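FOR RELEASE IN MAY

Gravico Brings Back Its Overnight Hand Balm, With a New Tube, a Softer Scent and a Refill Plan

The small skincare maker has reworked its best-loved product after reading 684 letters and emails from the people who use it

Gravico, the independent maker of hand and body care, is very happy to share that its Overnight Hand Balm is coming back to shelves this May. The balm left the range when the old tube supplier closed its doors, and in the time since then the company has heard from customers nearly every day (some cheerful, some a little cross, and a few who sent in empty tubes cut open down the side to show how they had gone after the very last of it). The new version keeps the thick, buttery feel that people remember, and it sinks in faster, so you can turn the pages of a book at bedtime without leaving fingerprints on them.

"We missed it as much as anyone did," says Boglárka Lengyel, who founded Gravico and still signs off every formula herself. "I had one old tube in my nightstand, and I was rationing it like the last of the holiday chocolates. When the first good batch of the new balm came out of the mixer I put some on, went home, and forgot to be nervous about it. In the morning my hands felt the way they used to feel, and I called the whole team before I had even made coffee."

What Has Changed, and What Has Stayed the Same

The heart of the balm is still shea butter, oat oil and glycerin, in very nearly the same balance as before. Gravico has taken out the lanolin, which a good many customers with wool allergies had asked about over the years, and has used a plant wax in its place. The wax gives the balm a slightly firmer body when it first comes out of the tube. Warm it between your palms for a few seconds and it loosens right up.

The scent has been turned down quite a bit. The old balm smelled strongly of lavender, and while plenty of people loved that, just as many wrote to say that it kept them (or the person on the other pillow) awake. The new one has a light touch of chamomile and a little sweet orange that fades within minutes. For those who would like no scent at all, there is a fragrance-free version in the same size and at the same price, and it will be stocked everywhere the scented one is.

The tube is new as well. It is made of soft aluminum, it rolls up neatly from the bottom, and the cap is wide enough to stand on and easy enough to open with slippery fingers. That last point took longer than anybody at the company would like to admit. The team went through a whole drawerful of caps before settling on one, and several of the rejected ones are now holding down papers around the office.

Tested by People With Busy Hands

Before settling on the final formula, Gravico asked 62 people to use the balm every night for four weeks and to keep a short diary. The group included bakers, nurses, a piano tuner, two florists, several new parents and a retired bricklayer who had never used a hand cream in his life and who has since asked for a box of them. Everyone was told to carry on with their usual day, with the same soap and the same dishwater, and to write down how their hands felt on waking.

The diaries made lovely reading. Many people mentioned their knuckles, which are often the first place to crack in cold weather, and quite a few wrote about their cuticles. One florist noted that her hands no longer caught on ribbon. Some of the comments were less glowing, and they were every bit as useful: an early batch felt too waxy on warm nights, and the wax was cut back because of it.

Gravico would like to be clear that this was a trial of how people liked the balm in daily life and was not a medical study. Anyone with eczema, broken skin or a known allergy should read the full ingredient list on the box, and should talk with a doctor or pharmacist before trying something new.

How to Use It

A little goes a long way, and the most common mistake is to use too much. Squeeze out an amount the size of a pea, warm it between your palms, and work it over the backs of the hands first, where the skin is thinner. Then go around each nail. Whatever is left over can go on the elbows or the heels.

If your hands are very dry, try putting the balm on while they are still slightly damp from washing, and pull on a pair of thin cotton gloves for the night. Boglárka does this herself every winter, and she says that the gloves look silly and that she has stopped caring.

Refills and Returns

Customers have been asking for a refill plan for a long time, and Gravico is glad to have one at last. The balm will be sold in the 36 gram tube and also in a 400 gram jar, meant for families, for salons, and for anyone who likes to keep one by the kitchen sink and another by the bed. The jar comes with a small scoop, and once it is empty it can be handed in at any shop that carries the full Gravico range. Each returned jar earns a credit toward the next one. Jars are washed, checked and filled again at the company's own workshop in Ireck, where all of the balm is made.

Please rinse the jar with warm water and a drop of dish soap before bringing it back, and leave the lid on. Labels can stay where they are.

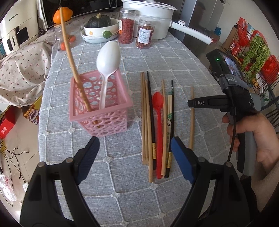 Where to Find It

The Overnight Hand Balm will be available from the Gravico shop in Ireck, from the company's website, and from all Boström pharmacies, which have carried Gravico soaps and body lotions for many years and were among the first to ask when the balm might be coming back. Boström will also have testers at the counter through the first weeks, in both the scented and the fragrance-free version, so do stop in and try some on the back of your hand.

Customers who put their names on the waiting list will get an email the day before the balm goes on general sale, with a link that lets them order early. There is no need to sign up again if you have already done so. Anyone who has changed their email address since then can write to the customer care team, who will be happy to find the old entry and update it.

Salon owners and small shops who would like to stock the jar should get in touch with Skeron, which handles wholesale orders for Gravico. First deliveries to salons will follow shortly after the balm reaches the stores.

Coming Later in the Year

The return of the balm has given the team a push to look at a few other old favorites. A foot cream is well along, with the same oat oil and a little peppermint, and a lip balm in a small tin is being worked on now. Neither has a launch date yet, and Boglárka would rather they be right than be early.

"People write to us about their grandmother's hands, or about a long winter, or about a new job where they wash up forty times a day," she says. "You can't read letters like those and then rush something out the door. We have a wall in the workshop where we pin them up, and I walk past it every morning on my way to the kettle. So please keep writing to us, even if it's to tell us that you liked the lavender better."

About Gravico

Gravico makes hand, foot and body care in small batches at its workshop in Ireck. The company began with a single bar of oat soap, which is still in the range and still cut by hand, and it has grown slowly from there. Its products are sold through its own shop and website and at Boström pharmacies.

Press Contact

Samples of the Overnight Hand Balm, in both versions, are available to editors and reviewers on request, along with a full ingredient list and product photographs. Please let the press office know whether you would like the scented or the fragrance-free balm, and include a mailing address. Interviews with Boglárka Lengyel can be arranged by phone or at the workshop, where mornings before 11 a.m. are usually best, as the mixers are quieter then.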